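# Section 5: Teaching the Drawer Job on Your Pander Two-Arm Kit

I wrote this part of the guide after setting up my own Pander at the kitchen table, so expect a few detours!

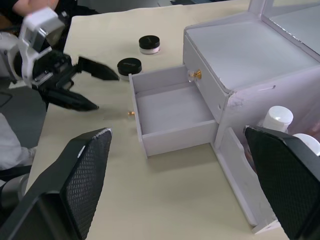 Thilini Jayasinghe wrote back after reading the draft that I should tell people to do the drawer job before anything with a lid, and she wished the old guide had said so. Fine by me, Thilini. Lids are in Section 6 now, and small jars into an open drawer come first.

You'll want Section 4 finished before you start, with both arms bolted down and the wrist camera showing up on the screen. If the camera window is black, go back and reseat the cable (mine took three tries, and I said some words).

## What to lay out

- A light cabinet or organizer with a drawer that slides easily
- Small jars with flat lids, closed tight
- The mesh-textured finger pads, fitted and clean
- The stop button, where your hand can reach it without crossing the table

Matte tabletops work best. I tried this on a shiny one first and the camera kept picking up the ceiling light.

## Steps

1. **Switch on the power box and wait for the double beep.** The arms will twitch a little as they wake up. Keep your fingers out of the grippers while they do.

2. **Place the cabinet on one side of the table and the jars near the middle.** Leave enough room for a gripper to open all the way between them. If the cabinet slides when you nudge it, put a bit of grippy shelf liner underneath.

3. **Open the Job menu and type 1491.** That's the code for two-arm pick and place. The screen should say "Pander ready." If it says "Pander waiting," one of the arms hasn't homed yet, so press Home and give it a minute.

4. **Pull the drawer out by hand the first few times.** I know, you bought a robot to do this! But teach the jar move by itself and add the drawer pull later. Mixing them on day one is how I lost an entire afternoon.

5. **Pick which arm does the reaching.** The other one stays back and watches through its wrist camera. You want its fingers open wide, with the drawer and the jars visible between or beyond them.

6. **Guide the reaching arm to the first jar.** Hold the arm by its housing and bring the open gripper in from the side, low over the table. Go slow. The kit copies your speed along with your path, and if you rush it, so will the arm.

7. **Press Close, lift, and carry the jar over the drawer.** Clear the drawer wall by a good bit more than looks necessary. Lower it, press Open, and back straight up.

8. **Save, then play it back at speed 2.** Keep a hand by the stop button. Once it runs clean, move the jar a little and teach it again from the new spot.

> **Note:** Five good saves beat a big pile of sloppy ones. Ramil Macapagal at Barnach told me to delete any save where I bumped the drawer, and my playback got a lot smoother once I quit being sentimental about them.

> **Caution:** Never reach between the fingers while the job light is green. Pause first, wait for the light to go amber, then move your jar or whatever it is.

> **Caution:** Go easy with little drawer knobs. The grip setting for jars is too strong for them, so drop it to the lowest notch before you teach a pull, and check that the knob is on tight.

## If something goes wrong

**Error 717.** The gripper closed and didn't feel anything. Usually the jar was a touch too far off to one side. Teach the approach again with the fingers open wider.

**The jar tips on the drawer edge.** Your lift is too low. Redo step 7.

**The arm stops halfway and just sits there.** Check the cable loop at the elbow! On my kit it caught on the table clamp over and over until I added the Cluvwood clip from the spares bag.

**The pads feel slick.** Wipe them with a damp cloth and let them dry. Skip the hand soap, which leaves a film in the mesh.

When your saves are done, press Park and let both arms fold back before you turn off the power box. The drawer pull is taught the same way, with the grip turned down, and it's saved under its own name in the Job menu.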